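Print this page | E-mail this page
14 shares | 3 comments

Cornwood Women in Business Awards
Progress report to the Lappalainen Fund, October

Dear Marion,

Thank you for your patience in waiting for this one. I had promised it to you before the shortlist went out, and then the shortlist went out, and after that the phone did not stop for a good while. I am writing now with a cup of coffee beside me and the door closed, and I will try to cover everything you asked for in your last letter, along with a few things you didn't ask for but that I think you would want to hear.

The short version is that the awards are in good health. The grant has been spent on what we said it would be spent on, with one change that you and I discussed over the summer, and the dinner is going ahead at the Skorner Hotel as planned.

Nominations

We closed nominations with 102 on the books, spread over nine categories. Last year we had 90, so we are pleased, and I am especially pleased with where the new ones came from. You may remember that the panel was worried about how many of our nominees worked within a few blocks of Main Street. This year Renzo Santoro took the nomination forms out to the farm supply stores, the two nail salons on the county road, the childcare centers and the tax office, and he sat down with people who would never have filled in a form on their own. A good many of them told him they didn't think of themselves as running a business at all. One woman has been baking wedding cakes out of a licensed kitchen behind her house for longer than I have lived here, and she had to be talked into the word "owner."

The weakest category was Employer of the Year, where we had only four names and two of those withdrew. I think the wording put people off. It asked for a written staff policy, and plenty of the smaller firms treat their people very well without ever having typed one up. Esko Tuominen has drafted a simpler question for next year and I will send it to you once the panel has gone over it.

Judging

The judges met three times, twice in the library meeting room and once at the Skorner over a long lunch that ran well past 3 p.m. Yoshinori Kuroda chaired again, and I can't say enough about how fairly he handles a room. Two of the judges knew nominees personally and stepped out when those names came up. We wrote this into the rules last winter at your suggestion, and it worked smoothly, although it did mean a fair amount of standing about in the hallway.

Every nominee received a page of written comments, whether or not she was shortlisted. This was the piece of work the fund paid for in full, and it took much longer than I had allowed for. I had thought of a short paragraph each. The judges had other ideas, and some of the pages are really very thoughtful. We have had several kind notes back, and one rather cross one, which I answered by phone and which ended in a pleasant talk about bookkeeping software.

We also added the New Technology category this year, with its own small entry form and a demonstration round. There were seven entries, and the judges asked for an extra afternoon to do them justice. Wilent, who sponsor the category, sent one of their own managers to sit in and ask the practical questions the rest of us would not have known to ask. I would like to keep this category if the money allows. 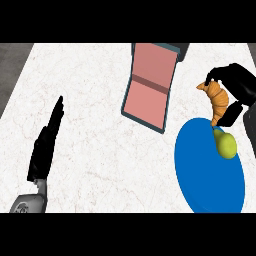
The dinner

The Skorner has given us the large dining room and the terrace, and has held last year's price per plate, for which I am very grateful. Doors open at 6 p.m. and we hope to have people seated by seven. Ville Aaltonen is once more in charge of the seating plan, and he has asked me to say to all our friends, funders included, that he would love to have names sooner than he got them last time. There is a table for the Lappalainen Fund near the front. Please let us know who is coming and whether anyone needs a special meal.

We set aside 20 free seats for nominees who could not otherwise afford to come, and all of them have been taken. I had hoped to offer a few more, but the room will only hold so many tables if we want the servers to be able to walk between them.

Money

As agreed in the summer, $1,000 was moved from printing to travel and childcare. We printed a smaller program and put the nominees' stories on the website, and the savings are now helping women get to the dinner from the far end of the county – a long drive on a dark evening, and longer with a sitter to pay for at the end of it. The rest of the budget stands as you approved it. The full accounts will come with the final report, once the hotel has sent its bill and the engraver has sent his.

One sponsor, a local furniture store, has had to drop out after a hard year. We parted on good terms. The gap is small and we have covered it from ticket sales.

What comes next

Between now and the dinner we have the trophies to collect, the running order to settle and the sound system to test (last year's microphone will not be missed by anybody). Afterward we will send a short survey to all nominees and guests. Renzo would also like to start a monthly breakfast for past nominees, beginning in the new year, and several of them have already offered to host. I don't have a cost for it yet. If the fund would be open to hearing about it, I could put together a page or two for your spring meeting.

I would also be glad of your thoughts on the Employer question before we settle it, as you know far more about these things than I do. Call any time after nine in the morning, and if I don't pick up, Esko will.

With warm thanks from all of us at Cornwood,

The Awards Coordinator

Print this page | E-mail this page
3 comments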